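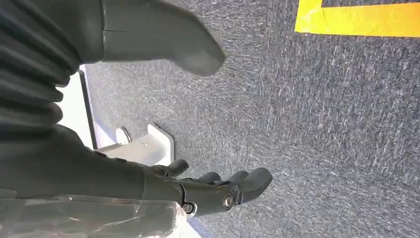

Gray carpet has a way of looking perfectly clean right up until the afternoon sun comes in low, and then you see every bit of fluff you've been walking past since August. I've looked after a fair amount of it over the years, at home and in shared workrooms, and this is the routine I keep coming back to. It's slow in places, so put the kettle on first!

## Before you vacuum

Start with your hands. Get right down on your knees and feel along the floor for staples, screws, and little scraps of packing plastic. Clear film is the worst of the lot, as it's so easy to miss (my friend Éabha Foley once lost a whole evening picking a strip of it out of her vacuum brush, and she has never let me forget that it was my vacuum she had borrowed). Put the plastic straight into a bag, and keep a small dish beside you for anything metal.

Next, move whatever you can lift safely. Anything heavy can stay put - just work up to it from each side.
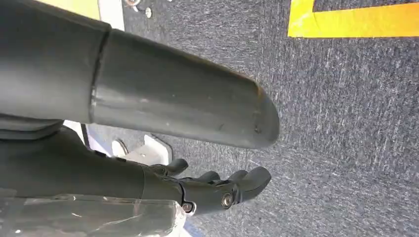
## The slow pass

Vacuum in one direction across the whole floor, then go over it again at a right angle to your first lines. Go slower than feels natural. I give a medium-sized room 21 minutes on the kitchen timer, which sounds like an awful lot until you see what ends up in the canister.

Use the narrow nozzle along the baseboards and in the corners, where dust packs down into a sort of felt. A stiff dry brush will loosen it if the nozzle won't.

## Spots and dents

For a fresh spill, press a folded white cloth onto it and lift, and keep turning to a clean part of the cloth. Please don't rub, however tempting it gets. If a mark is left behind, mix 2 drops of dish soap into a cup of lukewarm water, try it somewhere hidden, and dab from the outside in. Follow with plain water and blot again.

Dents from furniture legs take more patience. Lay a damp cloth over each one for an hour or so, then tease the fibers up with your fingertips - an old spoon works too. Leave the spot alone overnight and brush it lightly in the morning.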